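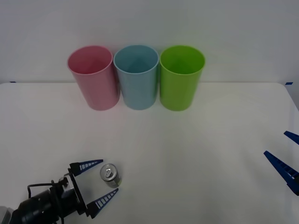

Setting up a shared drinks station with a two-arm cell

At Givik the afternoon drinks round used to be done by whoever was on packing support. Since the Nasrallah Street office got its two-arm cell, the arms do the handling and a person does the stocking, the checking and the cleaning. These steps are for the people who now look after the station. You do not need to have programmed a robot before. You do need the short floor training and a login for the cell software, Bodent.

Before you start

Clear the table completely. Wipe it with a damp cloth and let it dry. Check that both pieces of blue tape are still stuck down at the back edge. If one has lifted or moved, stop and put in a ticket under "cell, markers." Do not re-tape it yourself.

Make sure both arms are parked and the status light is steady. Reach over the table only when the light is steady.

Step 1. Set out the cups

Put the cups in a row near the back, open end up, close together: pink, light blue, green, from left to right. The order matters because the job file goes by position. If you swap two cups, Bodent will not notice.

Step 2. Place the can

Stand one can upright on the left side of the table, toward the front, within reach of the left gripper. One can at a time. Wipe off any condensation first.

Open Bodent, choose the station and pick the can size from the list. The short can and the tall can are separate entries. Choosing the wrong one is the most common cause of a stopped run.

Step 3. Run the pick at low speed

The first pick of every shift is done at low speed with a person watching. Keep one hand near the stop button. The fingers should close on the sides of the can below the rim. If they close on the lid, or the can starts to tip, press stop, open the gripper from the menu, stand the can up again and repeat.
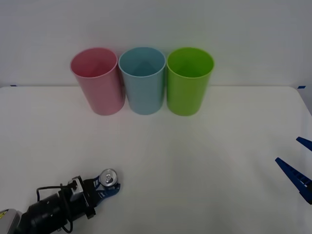 Page last changed: June, 4:10 p.m.

Let the left arm hold the can for 10 seconds before you allow the next move. If the can slips in that time, lower the arm and wipe the fingers. They pick up a sticky film from the cans, and the slots hold on to it. Use the soft brush, then the cloth.

The right gripper stays open and off to its side during this part. It should not move. If it does, you have loaded the two-handed job, number 956. Go back to the list and load 742.

Step 4. Check the tilt

On the next move the arm lifts the can clear of the table and turns it on its side. Do this with a closed can until you have watched the whole path at least twice. Look for two things: that the can does not turn in the fingers, and that the arm keeps clear of the cups. When both are fine, switch to normal speed and sign the run sheet.

What changes in your shift

The station is counted as a task on the rota, with its own time. It is no longer something you fit in between other jobs. The person on the station fills in the run sheet, restocks, and handles every stop. Nobody is expected to fix the arms. Repairs go to Sterusitz, who have the service contract.

Stops are logged against the cell and never against the person. The log closes after 4000 runs and a new one opens, so if you want to check an older stop, ask the shift lead for the archived copy.

The early shift and the late shift should hand over in person at the table. Say which can size is loaded, whether the fingers were cleaned, and whether anything stopped.
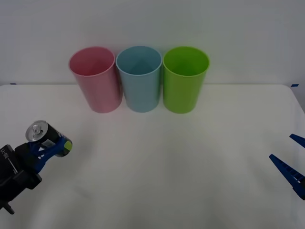 Comment from packing, late shift: The handover part needs more time than the rota gives it. I come in, the other person already has their coat on, and I find out what size is loaded when the run stops. I don't mind the station. It's easier on my wrists than the old round. But I used to talk to people when I carried the drinks over, and now I mostly watch a screen. Could we rotate it every two hours instead of the whole shift?

Reply from the page editor: The rota can be split. Ask your shift lead to enter the station as two or more blocks, and do a short handover at each change. The first pick after each change then has to be at low speed, the same as at the start of a shift. We will add that to Step 3.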